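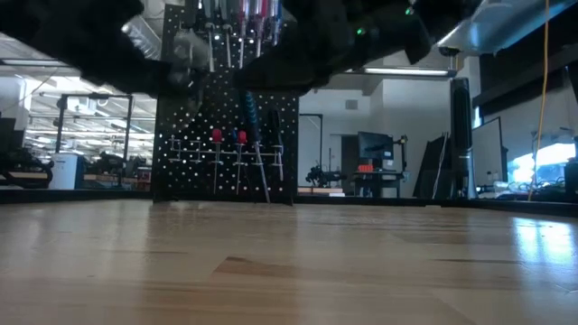 Ratden Bench-Back Tool Rack

The Ratden is an upright pegboard rack for hand tools that stands at the back of a workbench. It needs no wall behind it, so it suits a bench in the middle of a room, under a window or against a partition that can't be drilled. The board is black and perforated with a regular grid of round holes. Screwdrivers hang by the handle with the shaft pointing down, and the colors of the handles can be read from a seat at the front of the bench.

Honlow has sold bench fittings to repair shops, school workshops and small assembly rooms for 11 years. The Ratden replaces our older Czarnecka rack, which had to be screwed to the wall. Pegs and holders bought for the Czarnecka fit the new board.

What it holds

The top row is meant for the drivers you reach for most. We suggest keeping one type of tip per row. People who share a bench usually sort by handle color instead, and that works just as well as long as everyone on the bench does it the same way.

Long shafts need the most room. Hang the longest driver first, check that it clears the bench top, then fill in the others beside it. 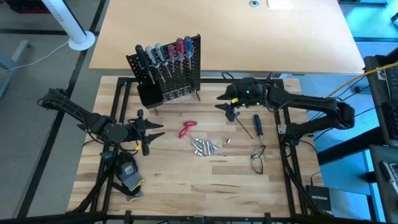 Small parts can be left on the bench while a job is open and put away at the end of it. A driver goes back in the row when you pick up the next one. Gloves, tape and rags don't belong on the board. They cover the holes, and a glove on a peg tends to take two drivers down with it when somebody grabs it.

Choosing a bench top

The rack will stand on any flat top. We sell it most often with the Drernham top, a butcher-block wood surface in a light color. Small screws and sockets show up well against pale wood, and marks can be sanded out and the finish renewed. A glossy finish wipes clean easily but throws back glare from overhead lights and windows. If your bench faces a window, ask for the satin finish when you order.

T-handle tools and sockets

T-handles take more width than straight drivers. Leave an empty place on each side or the handles will knock together. Many customers keep them flat in a drawer and use the board for straight drivers only.

Loose sockets should go on a socket rail or in a tray. The rail is sold separately and clips to the front of the board.
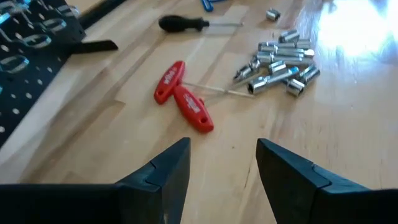
Red T-handle screwdrivers and loose chrome sockets on a butcher-block top.

Ordering

Order no. 879, Ratden rack, black
Supplied with: board, base, 6 driver holders, 2 spare pegs
Sold separately: socket rail, extra pegs, Drernham bench top
Tools are not included.

Assembly

Set the board in its base on the bench and tighten the base screws by hand. Slide the rack to the back edge of the top. Fit the holders, hang the tools, then give the screws a last quarter turn with a driver.

Care

Dust with a dry brush. Oil on the board can be taken off with a damp cloth and a little dish soap. Don't use solvent on the black finish.

Price list valid from October 2024. Bench tops are cut to order and can't be returned.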